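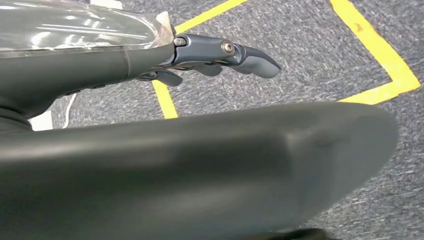
News > Student Projects > Robotics

Print this page | E-mail this page

Robotics class moves hand project to floor trials

The advanced robotics class at Gadham Technical College has started floor trials of its multi-finger robotic hand, the last stage of a two-term project in grasp control. Testing will continue through August in the ground-floor lab, where the working area is marked out on the carpet with yellow tape.

The class has 19 students this year, divided into teams for finger mechanics, wiring, control software and test records. Earlier work was done with the hand clamped to a bench. In the floor trials it is carried on an arm and has to reach objects placed inside the marked area, then return to a fixed start position before the next attempt.

Instructor Hadiza Yusuf said the change exposes errors that a clamped hand does not show. "On the bench, the wrist is always where you think it is," she said. "Once the arm is moving, a small offset at the wrist becomes a large one at the fingertip. The students have to measure it and correct for it in software."

Each team must complete 340 logged attempts before its control program is accepted for grading. An attempt counts only if the log contains the commanded finger positions, the measured positions and the motor current for the full cycle. Attempts with missing data are repeated. The logging program, called Rokness, was written by last year's class and has been revised to record at shorter intervals.

Analyn Dizon, who leads the software team, said most of the early faults were in timing. The arm and the hand run on separate controllers, and the fingers were starting to close before the arm had settled. The team added a wait condition based on joint speed – a fixed delay had been tried first and was dropped when it proved too short for long reaches and too long for short ones.

The mechanics team is tracking fingertip wear and the tightness of the linkage bolts. Bolts are checked with a torque driver at the start of each session and again after lunch. Trinidad Dumlao, a second-year student on that team, said the readings have been steady, but that the class has not run enough cycles to draw a conclusion.

"We wrote down a limit before we started," Dumlao said. "If a bolt reads under it, we stop and retighten, and that run gets a note in the log."

Parts and replacement fingertips were paid for by a $2000 grant from Brisier, a local machine shop. The college supplied the arm.

Test sessions start at 9:30 a.m. and last 6 hours, including setup and calibration. Students from other classes may watch from outside the tape. Anyone entering the marked area must first tell the operator, who holds the stop button for the whole session.

Final reports are due at the end of the trials. The wiring diagrams and the revised logging program will be placed in the department library for use by next year's class.

Recent items

Sum-yee Chiang named robotics club adviser
Từ line-following robot returns to the entrance hall
Soldering room hours extended for summer term
Chinyere Tijani to give talk on motor sizing
Sign-up open for beginners' controls workshop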